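Support > Table Lamps > Cosmont > Setting Up

Overview Parts Setting Up Care Contact

December
By Fumiko Amano

4. Placing the lamp and setting the brightness

The Cosmont is shipped with the shade already seated on the base. Do not twist the shade to remove it before first use. If it has come loose in transit, see Section 6.

Choose a flat, dry surface at least 10 cm from the nearest wall or curtain. A bedside table, hall shelf or desk is suitable.

1. Remove the paper sleeve and the two foam rings. Keep them if you expect to move house or store the lamp.

2. Stand the lamp upright and run the cord out behind it. The cord is 200 cm long. Coil any extra loosely and keep it off the floor where people walk.

3. Wipe the top with a soft dry cloth. Finger marks show on the frosted finish when the lamp is lit.

4. Plug the adapter into a power point and switch on at the wall.

5. Find the round dark control in the top of the shade.
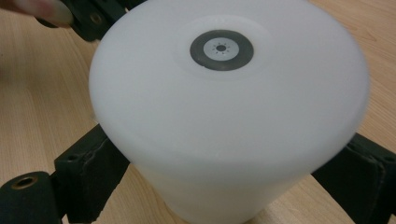

Figure 4. Top of the shade, with the dark control and its lighter grey centre.

6. Touch the grey centre once to turn the lamp on. Touch it again to turn it off.

7. To change the brightness, rest a fingertip on the grey centre and hold. The light climbs to full, pauses, then dims. Lift your finger at the level you want.

8. To set the sleep timer, touch the centre 2 times quickly. The lamp fades out over 17 minutes.

Note: The lamp returns to its last brightness after being switched off at the control. If it has been switched off at the wall, it starts at full.

Note: Gloves and damp hands can stop the control from responding. Dry the top and try again.

CAUTION: Do not put cups, vases or books on top of the shade. Liquid can enter at the edge of the control.

CAUTION: Use only the adapter supplied. Other adapters may fit the socket but can damage the dimmer.

If the colour of the light looks uneven after an hour of use, switch off at the wall, let the lamp cool and check that the shade is sitting level on its base. Replacement shades and adapters are available from the Dresthorpe service centre.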